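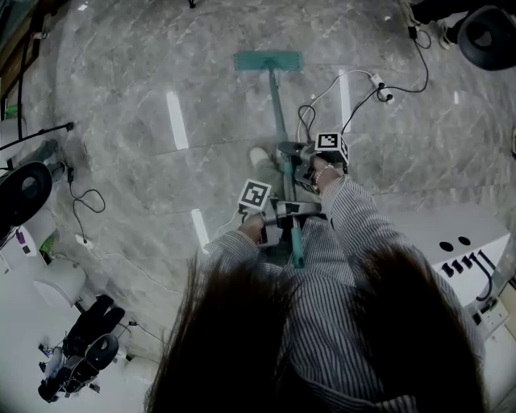
Figure 2. Flat mopping of polished marble tile. The handle is held at two points, and the rectangular mop head lies flat on the floor at its far end.

3.2 Mopping of Polished Stone Floors

The third group of tasks concerned the routine cleaning of hard floors with a flat mop. Work was carried out on polished stone in the Skoltoneck building and in the two ground-floor rooms of Liao Hall. The full set comprised 174 mopping passes on 13 floor areas. A pass was defined as the work done between setting the mop head on the floor and lifting it clear again, whatever the distance covered.

Polished marble was treated separately from the vinyl and ceramic floors described in Section 3.1. Its gloss makes streaks, lint, and dried drops easy to notice, and the overhead lights show clearly on it as bright reflections. In Figure 2, several such reflections lie on the tiles, including one on either side of the mop head. Raters were asked to look along reflections of this kind when they inspected a finished area. A streak that could not be found from a standing position often became plain once the rater moved a step to the side and the bright band passed over it. All marble areas were therefore inspected from two positions, and the poorer of the two scores was kept.

Grout lines were used to divide each area into strips. The joints in the marble are thin, and the large tiles gave a regular grid that could be followed without tape or chalk. Each strip was one tile wide. The person mopping began at the wall farthest from the door and worked backward, one strip at a time, with each strip overlapping its neighbor by half the width of the mop head. Where the veining in the stone was heavy, raters were told to compare the mark in question with the next tile before recording it as a streak. Veins and fine streaks were confused in the April trial, and the wording of the rating sheet was changed afterward.

The position of the hands on the handle was recorded for every pass. A wide spacing, with one point of hold high on the shaft and the other well below it, was the most common choice when the mop head was pushed away from the body. Figure 2 shows the right-hand hold above the left, with the body bent forward over the floor. A narrower spacing was used mainly in short side-to-side strokes near walls. No instruction was given about posture. Forward bending was noted when the shoulders passed ahead of the hips, and it was found in 56 of the 174 passes. It occurred most often when the mop was worked at full reach or turned to enter a corner.

Rooms were not cleared before mopping. Cabinets, stands, cords, and other items stayed where they were found, and the person mopping decided whether to go around them, lift them, or stop short. This choice affected the results more than the size of the room did. Cords lying across tiles were the most frequent cause of a break in the stroke. A cord next to a wall could be left for last, but a cord in the open floor split a strip in two and left a narrow band on each side that had to be mopped in a different direction. Items with a round base left a curved border that the straight edge of the mop head could not follow closely. Such borders were scored apart from the open floor and are listed in the last column of Table 4.

The mop cloth was rinsed after every second strip and wrung by hand. A neutral floor cleaner, supplied by Keneo under the name Broltuvum, was used on the marble at the weakest mixture given on the label. Plain water was used for the final strip in each area so that the two finishes could be compared side by side. Areas were left alone until they had dried and were then rated for streaks, lint, missed patches, and marks left by shoes.

Missed patches on marble were few in the open floor and were concentrated at the foot of cabinets and along the last strip before the door. Lint was recorded more often than streaks, chiefly with cloths that had been washed only once. Shoe marks were found where the person had stepped forward onto a finished strip to reach an edge. These marks were retained in the scores, as they form part of the condition in which the floor would be returned to use. Scores for the separate floor areas are reported in Section 4.2.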